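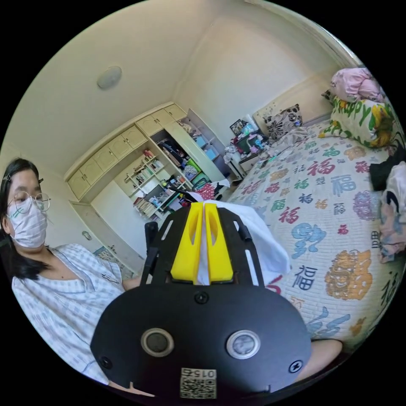 A white cloth in the yellow fingers, over the bed.

Zollmont's two-finger gripper costs 260 quid and I've had mine since October, so I reckon I've earned an opinion. You hold it yourself, to be clear – the arm is still your arm. What I wanted to know is whether a pinch like this could cope with housework if you stuck it on a machine one day.

Picking up a cloth? Yes, lovely. The tapered fingers get hold of thin cotton first go most of the time, and they don't let go until you want them to. I did a whole basket of tea towels one evening and quite enjoyed myself!

Folding is where I started swearing. With one gripper you can lift a corner and drag it over, but the far side comes along for the ride. A pillowcase took me 6 minutes and looked slept on. Fitted sheets, forget it. My mate Bendik Aasen lent me his Strömberg so I could try 2 at once, and that was miles better, though still slower than my gran.

The Valar is lighter and kinder on the wrist, but it slid off anything silky. I'd still pick the Zollmont for laundry.

So can machines do the chores yet? Fetching and dropping in a basket, I'd say nearly. Making a bed or sorting out crammed shelves, no, not in my house. I'm giving it 3 stars out of five, and the spare finger pads cost far too much.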